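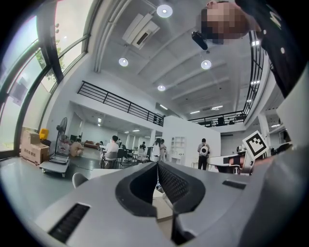
How long does a student need before they can record a useful demonstration with a hand-held gripper?

Two sessions for most of them. The first goes on learning to move slowly, and the second on learning to do the same thing the same way twice.

Slide 1. Title
Name, club, thanks to the organisers. Orest Zhuravel, Gekik student robotics club. Say the talk is for people who run clubs, and that the slides will be shared afterwards.

Slide 2. What the project is
Students pick up a gripper, do a small task by hand, and the recording is used to train an arm to do the same task. The project is called Cindano. It started in March with one task, putting a cup on a saucer. The club has 37 members this year. Most had never touched a robot before they joined.

Slide 3. How we work
Students work in pairs. One holds the gripper, the other resets the table and keeps the log. They swap after every 38 recordings. We tried swapping by the clock and it caused arguments, as a slow pair got fewer turns.
Every recording gets a line in the log: task, who held the gripper, start position, keep or drop. The log is a paper sheet first and is typed up at the end of the session.
Pause here for questions about the log. There are always some.

Slide 4. The markers
Printed square markers, black and white. Tell them about the glossy paper. Our first set was printed on it and the lights washed out the pattern. Matt paper fixed that. Check that the marker is flat before each session. A curled corner is enough to spoil the tracking.

Slide 5. Numbers
We kept 594 recordings from the spring term. Don't read out the table. Point to the column for dropped ones. The most common reason was the jaw closing before it reached the cup. Next was a hand going across the lens.

Slide 6. Training
We train overnight on the club computer, which we call Gezer. Say plainly that the first model was poor. It picked up the cup and then stopped over the saucer. The students went back to the recordings and found that many of them paused at that same point. They recorded the task again without the pause.
Play the clip. If the sound is on, turn it off.

Slide 7. What I would change
Start the log on the first day. Give new members an easy object, such as a sponge. Keep one gripper aside as a spare. Agree on the start position and tape it to the table.

Slide 8. Next
Folding a tea towel. The entry for the Stotix student round uses the cup task, so both will run side by side until the summer.
Contact details stay up during questions. Log sheets are on the table by the door.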